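Date: 10/15/19
Subject: Re: [retier-budget] Water fee and the regional loan

On the list it was written:

> I read the notice from the Retier council two times and I still do not
> understand it. They say the loan is for the pipes between Plostov and
> Komley, but the new fee is for every household, also for us who have our
> own well. Is it a tax or is it a fee? And why must we repay in 16 years
> when the first paper said 20?

I try to answer, as far as I could follow the meeting. Please correct me if I understood something wrongly.

It is a fee, but it works like a tax. The region gives the loan only if the town shows a stable income for the whole period. The water bills alone did not satisfy them, so the council added a fixed part which every household pays. A house with its own well pays it too. The finance office says the well owners also use the drainage, and on this point I think they are right. 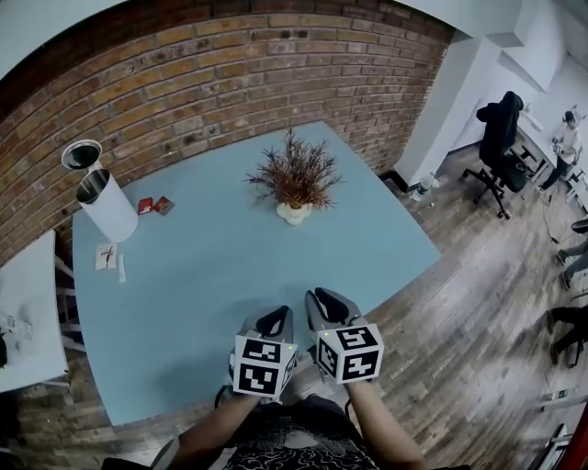

About the years: 20 was in the first draft. The region then asked for a shorter period, and the council accepted it in the same evening, with very little debate. The interest is lower in this way, but the yearly payment is higher. I asked for the table with both variants and I was told it will be published in October. I have not seen it yet.

What worries me more is the contract with Enriquez. They keep the maintenance for 10 years, and the price can be raised each year without a new vote. In Komley they signed the same paragraph and now they try to change it.

One more practical thing. To bring the matter back to the council we need 2,000 signatures from Retier and Plostov together. Signatures from Komley do not count, because it has a separate council. The form must be signed by hand, a scan is not accepted.

If somebody has the first draft on paper, please write to me outside the list. My copy is missing the last two pages.

Greetings from Plostov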